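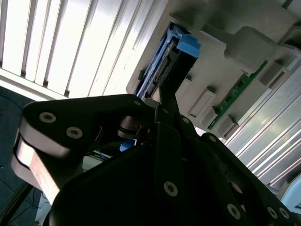

Notes from the parish registers talk

I went to the Ellura library last month to hear Leonie Tiedemann speak on parish registers and what historians can and can't get from them. The talk was called "Missing Years: Reading the Noltau Registers" and it lasted an hour, with questions after. I took notes on the back of the handout and am typing them up before I lose it.

The Noltau registers cover 200 years of baptisms, marriages and burials. Tiedemann has read all of them. Her interest is in the gaps. There are two big ones, and the older local histories put both down to plague. She thinks only the first has anything to do with sickness. In that one the burials climb for several months, the handwriting gets worse, and then the entries stop. When they start again they are in a new hand.

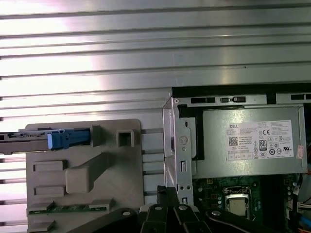 Posted by Indrek Eglītis in History, Talks
September

The second gap looks different. The burials before it are normal. The last page is tidy and there is space left at the bottom. Her view is that the priest moved to Tomar and kept on writing up Noltau families in the Tomar book, where people have been reading them as Tomar families ever since. She showed a page with the two sets of surnames side by side, and the match was good for the farming families and poor for everyone else.

I would have liked more on the everyone else. Servants and laborers moved a lot, and a surname that turns up in Tomar could have walked there on its own. She did say this, but quickly.

Her full index has 1,261 entries and will be printed with the book. Until then there is a typed copy at the library desk, which you have to ask for. I looked up my grandmother's village and found it under a spelling I had never seen — with a T where I would put a D.

Samer Sleiman chaired and kept the questions short. One man wanted to know about the ink. Another asked if the bishop's copies had survived, and the answer was that up to 2 of them may be in the Altel archive, uncataloged.
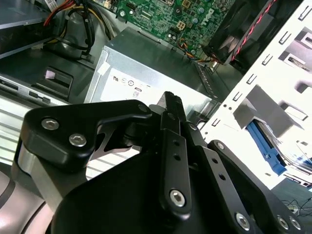 Hedvika Urban remarked from the back row that the Tomar book was rebound at some point and the pages may not be in their first order, so the dates should be checked before anyone leans on the surnames. Tiedemann agreed and said she had checked the marriages but still had the baptisms to do.

That was the end of the questions. The next talk in the series is Charito Dalisay on mill leases, same room, 6 p.m. I plan to go, and I'll bring a proper notebook. The handout has a short reading list on it, and I can copy it out for anyone who leaves a comment.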